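Simulated demos for a small-part task: how many, and how much variation?

Posted by hollow_shaft, 1 Jul 2023
Tags: imitation learning, simulation, demonstrations, data quality

I am collecting teleoperated demonstrations in simulation for a policy that has to work on small components on a board. Six-axis arm, two-finger gripper, one fixed table. The project is called Verska internally and the recording tool is Nolon, which a former coworker wrote on top of a standard physics engine. Two cameras are logged per step: one fixed overview and one on the wrist. Joint positions and gripper opening are logged at the same rate as the images.

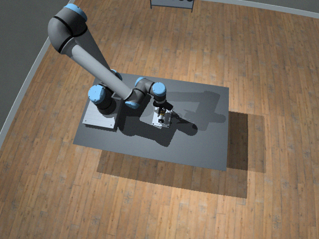
I have 201 demonstrations so far, all by one operator. Behavior cloning on these gives a policy that gets over the board reliably and then stalls. It moves down, stops short, opens and closes the fingers a little, and stays there until the episode times out. Training loss is low. Validation loss on held-out episodes is also low, and I now suspect that number tells me very little.

What I have tried:

Training longer. No change after the first third of the run.
Dropping the overview camera. Worse on approach, same stall.
Dropping the wrist camera. Never gets close enough to stall.
Larger image size for the wrist view. Slight improvement, hard to separate from seed noise.

The board pose is randomized a few centimeters in each direction. Lighting is fixed. The start pose of the arm is fixed. Before I spend another week with the controller in my hands, I would like to know whether the fix is more episodes, more varied episodes, or something wrong with the ones I have.

Boglárka Farkas
Reputation 821
Accepted

Check the ones you have first. A stall just above the part is a very common result of operator pauses in the data. A person driving an arm by teleoperation slows down before contact, looks at the wrist view, corrects, waits, and then commits. In the log this becomes a long run of near-zero actions in states that look almost the same. The policy learns that the correct action there is to do nothing, and once it does nothing the next observation is the same, so it does nothing again. Your loss stays low throughout; predicting zero is right most of the time in that region.

To confirm it, plot the norm of the commanded end-effector motion against time for twenty or so episodes. If you see a flat stretch before every grasp, that is your problem. Then:

1. Remove steps where the motion is below a small threshold and the gripper command does not change. Keep the steps on either side of a gripper change, or you will delete the grasp itself.
2. Predict a short chunk of future actions at each step. If the chunk is longer than a typical pause, the policy can see past it.
3. Re-record the worst episodes. Slow and steady is fine. Stop and go is not.

Next, the wrist camera. At this scale it carries most of the information for the last part of the motion, and in simulation it is easy to render it in a way that hides what you need. Dark parts under a dark gripper, with one hard light, come out as a flat shape without internal edges. 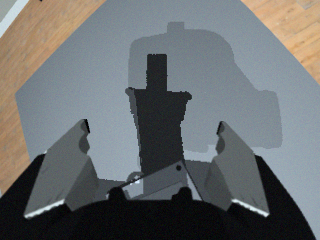
Add a second light or raise the ambient term until the faces of the part separate, and then randomize the light direction between episodes. With a fixed light the arm's shadow is a function of the arm's pose, and the network will happily use it as a position cue. It will look good in your simulator and fail anywhere the light comes from another side. You can test for this in a few minutes: take the trained policy, rotate the light by 90 degrees, and run it again. If the approach falls apart, it was reading the shadow.

On count: on my last simulated task (a connector, also two cameras) I went from 84 cleaned episodes to 743, and most of the gain came from the episodes that started in bad positions. I had the operator begin with the gripper slightly to one side, slightly too low, or turned a few degrees, and recover from there. A fixed start pose gives you one narrow tube of states. The first small error puts the policy outside it, and there is nothing in the data to bring it back.

So, in order: prune pauses, fix the light, randomize the start, then count episodes.

torque_limit_herrera
Reputation 201

Agree with most of the above, but check your time alignment before deleting anything. If Nolon writes the image after stepping the physics and the action before, every pair is off by one. At a low logging rate this matters near contact. Replay the recorded actions open loop from the saved initial state. If the replay does not reproduce the episode, the log is wrong and no filtering will help.

I also keep an overview render from a single step of each batch next to the log. It makes it much quicker to notice that someone changed the camera or the table between batches.

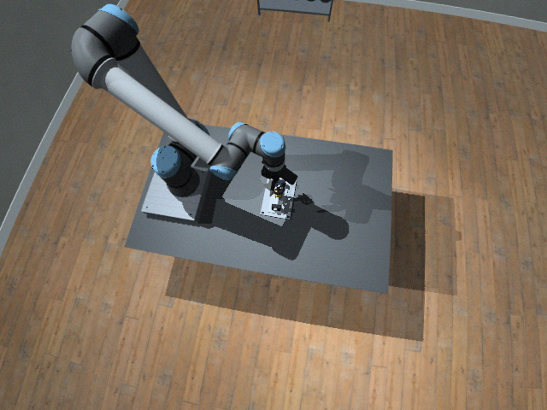 Overview render, gripper above the white board

Also save the full simulator state with each episode and the random seed. Then you can re-render the same motions later with other lights and cameras and you do not need to drive anything again. This alone would have saved me all of January.

bomasen_lab
Reputation 84

Just use reinforcement learning with a sparse reward, you have a simulator anyway. Demos are a waste of time for this.

Comments

hollow_shaft: @bomasen_lab Tried before I started collecting. With a sparse reward it did not find a single grasp overnight.

hollow_shaft: @Boglárka Farkas Plotted the motion norm. There is a flat stretch before the grasp in nearly every episode, in a few of them longer than the rest of the episode together. Pruning now. The light test also broke the approach, so I will re-render.

hollow_shaft: @torque_limit_herrera Replay matches to within the solver tolerance, so alignment is fine. Full state was already being saved, luckily.

Boglárka Farkas: Keep the unpruned logs. You may want a different threshold once you see how the gripper timing behaves.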